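Chapter 7
Friction, the Quiet Helper

When my old teacher Zoila Ayala began a lesson on forces, she asked us all to push our palms together and rub, and of course we giggled, and of course our hands got warm. You have met friction a thousand times already, on stairs, on bicycles, on the icy hill behind the school in Flarkwood, and in this chapter we finally give it a proper name!

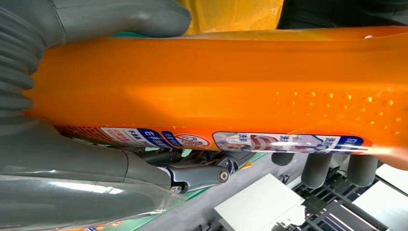
Friction depends a good deal on the two surfaces that meet. A glossy one can be hard to hold, so think about the patch of small raised dimples on the orange bottle, and then try Activity 3 with a jar from your own kitchen.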